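**May, cell 2 – shopping list and where the money goes**

Quote from Parnovico came in at 9:40 and it's better than I hoped. The second set of fingers plus spare pads is $813, delivered, and that includes the adapter plate I was sure they'd charge extra for. Sotomayor haven't answered yet. I'll give them until the end of the month but I'm already leaning Parnovico, mostly on lead time (19 working days, in writing).

Ran the board again this morning with the parts we have, mainly to see what we really need to buy before the new budget opens. Gears, pegs, the connector block.

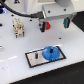 So the big question for the budget is one arm or two. I went in thinking two. After this morning I'd much sooner put the money into one properly equipped station and do it right – good fingers, a decent fixture set, force sensing at the wrist – and come back for the second arm next year with real numbers behind us. A bare second arm with borrowed tooling would sit there half the time, same as the old Jasavier unit did.

Current list, in the order I'd buy:

- finger set + spare pads, Parnovico, $813
- wrist force sensor, Silico (waiting on price, they promised it by phone)
- 38 molded gears, mixed sizes, so we can stop babying the ones we've got
- second base plate, same hole pattern, ours to drill if the shop has time
- cable guides for the gripper lead
- labels. We always forget labels.

The force sensor is the one I'm excited about! Peg insertion by position alone is fine when the fixture is exactly where we think it is, and then somebody leans on the table. With a sensor we could feel for the bore and stop fussing over fixture repeatability, and that would let us go with the cheaper plates. Need to check whether the Silico one fits between the flange and gripper without eating too much reach. Their drawing shows the body height but leaves out the connector, so measure before ordering. MEASURE BEFORE ORDERING. (Remember the vacuum cups.)

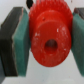 Pads are the consumable I've been underestimating. Last year's budget had no line for them at all and they came out of "misc," where they annoyed everyone. Soft pads are what make round parts workable for us: the green ones sit right up against both sides of the red gear with the bore left clear between them, and that's the grip I want for putting gears on shafts. Harder pads are cheaper and last longer, but I don't want to find out in the fall that they let a gear rotate. Proposal: own line for pads, two full sets per station per year, and we write the date on the back of each one when it goes on.

The red gear itself has picked up a few white scuffs. Cosmetic as far as assembly goes, though I'd like a clean batch set aside for the vision work.

To do:

- [ ] chase Sotomayor one last time
- [ ] flange-to-gripper clearance, with calipers this time
- [ ] ask Silico if the sensor cable is included or separate
- [ ] find out if the base plate counts as equipment or supplies – different pot, and supplies is nearly empty
- [ ] move pads out of misc

If the sensor price comes back sane I think we can get the whole list through in one request. Draft is in the shared folder, please scribble on it.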